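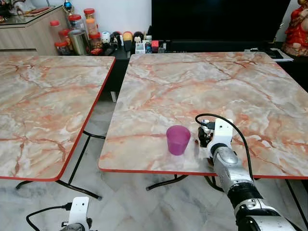

I've been selling the Lesomeo square table out of my little shop for a while now, and it's still the one people walk straight up to and rub with the flat of their hand. The top is a marble pattern -- pale gray-beige with salmon-orange and rust swirls running all through it -- and the front edge is finished with a thin band of bright red-orange trim. Put something colorful on it, like that see-through pink cup, and the whole thing looks like a diner I used to love in Zallthorpe. It is loud! I love it.

The base is black metal and each foot has its own leveler, so you can get it steady on tile without folding up a napkin. The top measures 600 mm on the short side of the box label, and please go by the label, my tape measure is terrible. I keep 2 sizes of foot cap in the drawer (felt and rubber), just tell me which when you order. Most folks end up buying a pair and pushing them together when company comes. The pattern is the same on every top, so a second one bought later will go with the first.

Cleaning is a damp cloth and a drop of dish soap. I tried the Skeminik spray too and it was fine, but it smelled like a swimming pool and I went back to soap. Skip the scrubby side of the sponge. There's a nice shine to the surface and you want to keep it.

We also do the top in a color called Lei, which is greener and quieter. I have some 21 of those left from the July delivery, and when they're gone I won't reorder.

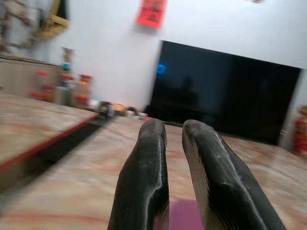 Ans Stevens wrote in to say the red trim on hers started lifting at one corner next to the radiator, and she wanted to know if she could glue it back herself. Yes, you can! Contact glue, a thin line, then tape it overnight. I'll mail you a new strip if it doesn't hold -- just put the order number in your note. Mine are all four digits starting from 2000, printed under the top near the base plate.

Pickup is mornings only, before noon, around back.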